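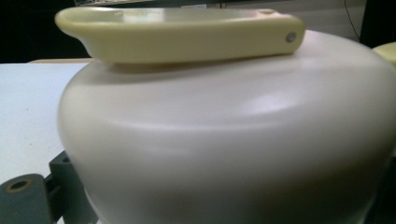
Trellmont Housewares: Care and Repair FAQ
2 Apr 2024
By the Trellmont product support desk

Which lids and pots does this page cover? It applies to off-white housewares with a satin finish, in molded plastic or glazed ceramic, including those sold under the Lotano name. Fittings in other colors follow the same rules. A pale yellow fitting with a small round metal screw or rivet head set flush in its side, near one end, should be checked at that point first.

How do I tell a screw from a rivet?
A screw has a slot or cross in the head. A rivet has neither and must not be drilled out.

How tight should a screw be?
Turn until it stops, then no more. Overtightening cracks plastic fittings.

What can I clean a satin finish with?
Warm water, dish soap and a soft cloth. Scouring powder leaves shiny patches that can't be removed.

Will it scratch a white tabletop?
Unglazed bases can. Fit 2 felt pads or use a mat.

Are the parts dishwasher safe?
Ceramic bodies are. Plastic bodies and anything with a metal fastener should be washed by hand.

Can I order a replacement fitting?
Yes. Quote part 113 for the Lotano range. Orders ship within 20 days. Older Pliron fittings will be out of stock until May.

Contact: Trellmont Support Desk | © 2024 Trellmont | Back to top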